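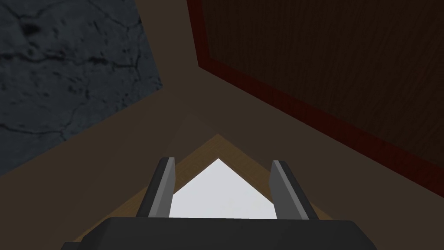
Monday, notebook, sim kitchen / Pistus

Good day, this. Writing it up before I lose the thread, and because whoever picks up the wrist servo branch next will want to know why half the config has moved.

Where we were: the two-arm reach stack in Lillum has been running with the head view only, and the wrist view was logged but thrown away by the planner. The plan for this week was to let the wrist view correct the last stretch of the approach. Pistus does the perception (segments, edge fits, a pose guess with a covariance on it), Lillum does the planning and control, and the scenes come out of Cosurley. Up to last week Pistus had never been fed a wrist view in this kitchen at all.

First thing I found is that the wrist extrinsics in the Cosurley export and the ones in our own model file disagree. Not by a lot, but there's a rotation about the approach axis that shouldn't be there. I spent most of the morning convinced it was a sign error of mine and went through the transform chain by hand, twice. It isn't. The export writes the quaternion scalar-last and our loader reads scalar-last, fine, but the loader then "helpfully" re-normalises after rounding to three decimals. Three! Took the rounding out, and the fingers in the rendered view now land on the projected finger mesh as near as I can tell by eye. I've put in a test which projects both fingertips and complains if they are off by more than 2 pixels. It would have caught this months ago.

Second thing, and the fun one. The edge fitter latches on to the strongest straight line it can find, and from the wrist this kitchen is nothing but strong straight lines. The red trim on the dark panel is the worst offender. It's long, it's saturated, it sits against dark brown wood, and the fitter adores it. So the object between the fingers, tan with a pale inside, gets a perfectly decent segment and then a pose whose yaw belongs to the cupboard. Once I drew the fitted line over the top it was obvious, and I laughed out loud in an empty office.

Tried, in this order:

a) Raising the edge threshold. Useless, the trim is stronger than the object's own border, so the object goes first.

b) Masking to the segment, dilated by a few pixels. Much better straight away. Falls over when the dilation runs into a finger, because the lit tip of the finger has a nice bright highlight on it and we're back to fitting the wrong thing.

c) Masking to the segment, minus the projected finger mesh. This is the one! It only works because of the extrinsics fix this morning, which is very satisfying. The gripper body hides the lower part of the object, so we only ever get the top two edges and where they meet, but two edges and a corner is enough for yaw and for position in the plane. Depth along the approach is still soft and I'm taking that from the head view.

Ran c) over the whole replay set, 2,719 wrist frames. The fitter now returns something sane on nearly all of them. 117 were rejected outright, which is the behaviour I want, I'd much sooner have a clean "don't know" than a confident cupboard. Went through the rejects after lunch. They're mostly views where the object has slid almost completely under the gripper body and there's no apex left to find. I don't think there's anything to be fixed on the perception side for those, the planner should simply hold the last good estimate and carry on.

Note on the pale interior: it's the brightest thing in the view by a long way and I had assumed it would be a nuisance. Quite the opposite, the tan border against the pale inside gives a second pair of edges parallel to the outer ones, and averaging the two pairs steadies the yaw no end. Only holds for objects with a rim like this one, so it's behind a flag (rim_pair, off by default). Please don't turn it on for flat things.

Afternoon: planner side.

Lillum was treating each arm's workspace as a box in the torso frame, and the box for the far arm was clipped by the worktop plane plus a margin. The margin was set back when the worktop pose was noisy. It isn't noisy now, so I cut it down, and the number of reachable pre-grasp poses over the top went up a lot. It did make the elbow-in solutions look attractive to the cost function, and some of those bring the left arm up close to the window frame. No contacts, but closer than I'd like. Added the window frame and the mullion as collision boxes. I'd left them out in the first place because I thought the arms would never go that way. Ha.

While I was in there I checked what the collision world actually contained, by dumping it and laying it over the head view. Worktop yes, wall yes, dark panel yes, sill strips no, handles on the panel no. The plant on the right is in as one fat cylinder round the pot, and the leaves aren't in at all. 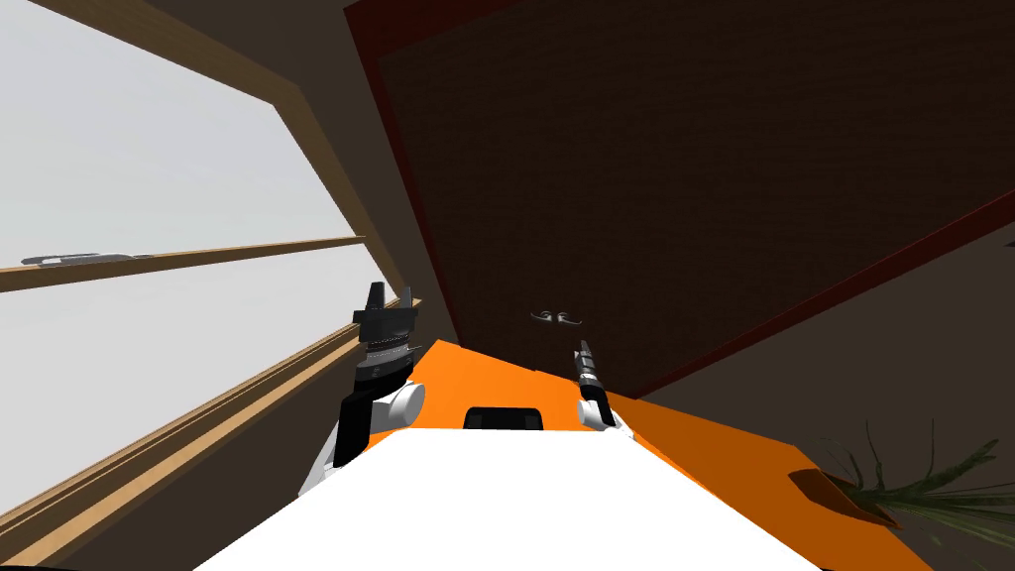
Leaves: I'm inclined to leave them out of the hard collision set and give them a soft cost instead. A long thin leaf as a mesh is expensive to check and the arm brushing one in simulation tells us very little. Soft cost is a cone opening upwards and outwards from the pot, cheap, and the right arm's paths already bend away from it nicely with the weight at its first guess. The handles are small but they stick out from the panel just where the right gripper likes to wander, so those go in as proper boxes. The sill I've done as a single stepped hull. Not pretty, fine for our purposes.

Planning times after all that: I had braced for them to double. Median is 39 ms with the new boxes in, and the old world wasn't much quicker. The broad phase is doing its job. Really pleased with that, because it means we can replan every time the wrist estimate moves and stop being clever about when.

Which brings me to the handover between the two estimates, the part I still don't like. At the moment it's a switch: far away use head, close in use wrist. When it flips there's a small jump in the target and the controller chases it, and you can see the wiggle in the joint velocity trace as plain as anything. Had a go at blending the two by covariance, which is the grown-up answer, and it's lovely when both covariances are honest. The head one isn't. It claims to be just as certain when its own gripper is in the way as when it has a clear view. So the blend leans on the head far too long.

Quick patch for now: inflate the head covariance by the fraction of the object's segment that the projected arm mesh covers. Same projection code as in c), so it was ten minutes' work. The wiggle has shrunk to something I can only find by differentiating the trace. I'd like to do this properly and have Pistus report occlusion as part of its output, so that Lillum doesn't need to know what the arm looks like in anyone's view. Written up as a ticket.

Also moved, so you can find them:
- wrist extrinsics now live in the robot model file only, the copy in the scene config is gone
- dilation and finger margin for the mask are in pistus/wrist.yaml
- workspace margin is per arm now, was global
- collision world dump is a command (lillum world dump), no need to edit the script any more

Things that didn't work and aren't worth retrying: colour gating on the red trim (fine in this kitchen, silly anywhere else, and I felt grubby writing it). Running the fitter at half size (quicker, but the rim pairs merge). Median filtering the yaw over a window, which hides the problem beautifully and adds lag right where the approach can least afford it.

One oddity I haven't got to the bottom of. On the textured stone part of the view the segmenter now and then returns a sliver along one of the black cracks and scores it quite highly. It never survives the pose stage, as a crack hasn't got a corner in the right place, so it does no harm, but the score bothers me. Might be that the training mix was light on cracked stone. Might be that the score is just badly calibrated for thin shapes, in which case the leaves should show it too. Easy to check: run the segmenter over the head views and look at the scores on the plant. Will do that first thing.

Left running overnight on Lacson: the full approach sweep, both arms, old switch against new blend, same seeds, with randomised start poses. If the queue is kind it'll be done by breakfast. I've set it to keep the traces for every run this time, not only the failures, since last time we wanted to compare good runs and had thrown them all away. Disk was fine when I checked at 17:40.

To do:
- look at the sweep, mainly final yaw error and peak joint velocity at the handover
- crack scores against leaf scores
- ask whether anyone still relies on the global workspace margin before I delete the fallback
- occlusion field in the Pistus message, agree the name before writing any code
- try rim_pair with the object turned a quarter turn, I've only got it near square-on so far
- tidy the branch, there are four commits called "wip trim"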